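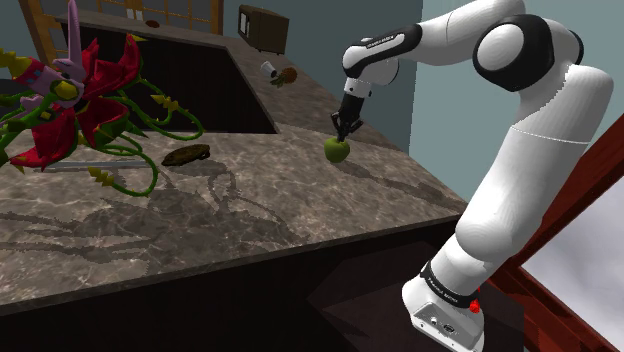
The simulated kitchen, with the arm holding the green apple over the counter.

Visit to the Whitelaw site, Clernthorpe
Monday, September 9, 2024

Three of us drove over to Clernthorpe to see the robotics lab that Whitelaw opened to outside visitors this summer. Our own group has money set aside for a manipulation setup in the next budget year, and the draft request was due at the end of the month. We wanted to see what another small lab had bought, what it had cost them beyond the price of the arm, and what they would leave off the list a second time. These notes are for the people who could not come.

Parking is behind the building. Sign in at the front desk and allow time for it, as the badge printer is slow.

Luzius Oberholzer runs the lab and gave us the whole morning. He started us at a desk with a workstation and two monitors, and we stayed there for more than an hour before we saw any hardware. His group does most of its early work in simulation. The kitchen on the screen had a marble counter with a sink set into it, and a Franka arm with a two-fingered gripper. A small pineapple and a white cup or shaker lay farther back on the counter. The task they are working on is picking up single objects and moving them to a set place, and the apple is their usual starting object.

The room is built from a set of kitchen parts that can be swapped out. They change the counter, the lighting and the objects between runs. A big red flower with curling green vines stood on the left side of the counter and threw a lot of shadow across the stone. I asked if plants were common in their kitchens. Luzius said they put in all kinds of things, and that the shadows had given their vision model more trouble than the objects had.

What we mainly wanted from him was the order in which they spent their money. It went like this.

First came the workstation and a graphics card. Then storage, which they bought too small and had to buy again. The arm came third, well after the software was running. The table, the mount, the guarding and the cameras were all on a separate request, and that request was cut the first time it went in. For most of a winter the arm sat in its crate with nothing to bolt it to. He was clear that the table and the arm should be on one line.

The smaller costs were the ones we had not planned for. He gave us a printed sheet with their accessories for the first year: cables, spare fingertips, an emergency stop on a longer lead, brackets, a second power strip on its own circuit, foam mats, and a great many plastic fruits. The sheet came to $3,486. Our draft had nothing at all under that heading, so that figure goes in as a placeholder until we have our own quotes.

Simulation has costs too. The software they use is free to them, but somebody has to keep it running, and at Whitelaw that takes up a good part of one engineer's week. Every update breaks some of the scenes. They now update twice a year and leave it alone in between. Building one new kitchen takes a person several days if the parts exist already and much longer if they do not.

After that we went through to the hardware room. It is smaller than I expected, with one arm on a steel table and a taped line on the floor. Luzius showed us the clearance they keep on each side. We measured it, and our side room will only work if the shelving comes out. That needs to go to facilities before we order anything. The floor there is a plain concrete slab. Ours is raised, and he advised us to have it checked for vibration.

He let us watch a few picks. The arm went through them slowly, at a speed they set low on purpose for visitors. Two went fine, and on the third a plastic lemon rolled out of the fingers and off the table. He picked it up and carried on talking about warranty terms.

On suppliers, they got their table and guarding from Grikis and were happy with the delivery, less so with the paperwork. The cameras and mounts came through Ristov, who quoted 16 weeks in August for the same set they supplied last year. If we want cameras in place by spring, the order has to go in before the new budget opens. We should ask whether it can be split across two years.

Training is worth a line of its own. Whitelaw sent one person on a course and that person left. They now send two. Visitors can book half a day on their setup for a small charge, and Luzius offered us a date later in the fall. I would take it before we settle on a gripper.

Changes to our draft after the visit:

Put the arm, table and mount on one line.
Move the workstation to the first quarter, with twice the storage.
Add accessories at $3,486.
Raise contingency on the hardware lines and ask for 35 percent of one engineer's time for the simulation side.
Get the floor checked.

Lunch was in the site canteen, which takes cards only. The drive back was slow because of the roadwork at the river bridge, so leave by two if you go. I have the printed sheet and the room measurements at my desk.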